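Replaced the movement in my kitchen wall clock on Saturday. It's a Rutex, bought in 2022, and it had started losing time every day even with a fresh AA.

The dial is steel, so I measured the shaft before ordering. Mine needed the long one. The short one won't reach through the dial and the rubber washer.
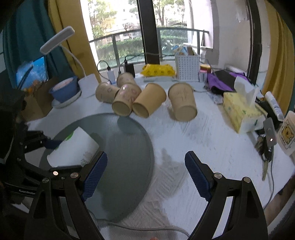

Hands pull straight off once the small nut is out. Put the hour hand back first, pointing at 12, then the minute hand on top of it. Turn them with the wheel on the back and check they don't touch.

Old movement ticked loudly. The new one is a sweep type from Boneo and I can't hear it from the table.

Shota Shimada asked about the hanger. I reused the old one. The clock weighs 31 ounces and one screw in a stud holds it fine.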